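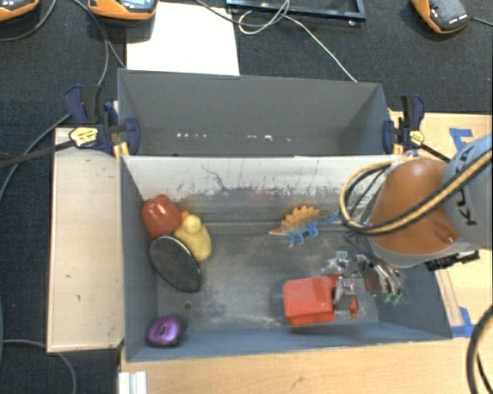
Cell 3, front compartment with a mixed object set, gripper at the red block.

Takby bin cell: setup and maintenance notes

Scope

This README covers the physical side of the Takby cell: the bin, the clamps, the arm cabling and the object set. Episode format and labels are described in the Skullari data card. Controller configuration lives in the Sandu repository and is not repeated in this file.

Bin

The bin is built from painted grey panels and has two compartments. All grasping takes place in the front one. The back compartment is taller and is kept out of the reachable volume by a software limit.

Two blue bar clamps hold the panels at the rear corners. Check both before the first run of the day:
1. Push each side wall outward by hand at the top edge. There should be no visible movement at the corner.
2. If a corner opens, release the clamp fully, square the panels and retighten. Do not take up the slack with the panels out of square.
3. Rerun the bin registration after any clamp has been released. Translation error above 3 mm fails the check.

The floor and back wall are scuffed and stained. Do not repaint between collection blocks. A colour change mid-block splits the data, and the old and new parts have to be released under separate version numbers. Vacuuming the floor is fine.

Arm and cabling

The cable bundle loops over the orange arm segment and runs down toward the gripper. Leave enough slack for full wrist rotation in both directions, then jog through the limits at low speed and watch the loop – it must not drop below the fingertips at any point. Replace striped sleeving that has worn through. Tape over worn sleeving is not a repair.

Cables crossing the carpet are to be routed clear of the operator's side before the arm is enabled.

Gripper

Inspect the fingers and brackets every 100 episodes. Bracket screws work loose faster on the outer finger. After refitting a finger:
- home the gripper with the bin empty
- close on the gauge block and record the offset in gripper_log.csv
- run 13 test picks, any object, and discard them from the dataset

Objects

The current set has 17 items in rotation, among them a plastic pepper, a rubber duck, a computer mouse, a toy stegosaurus and a red-orange block. Placement is by hand and objects may touch or overlap. Retire anything cracked or leaving residue, and enter the swap in objects.txt with the episode number.

Known issues

- Objects resting against the sloped walls are under-represented in blocks recorded before November.
- Small items under the lower fingertip can be missed by the segmentation mask.
- Registration drifts by roughly a millimetre over a long session. Cause not found.

Changes to this file go through the Allodau tracker, label "cell-hw".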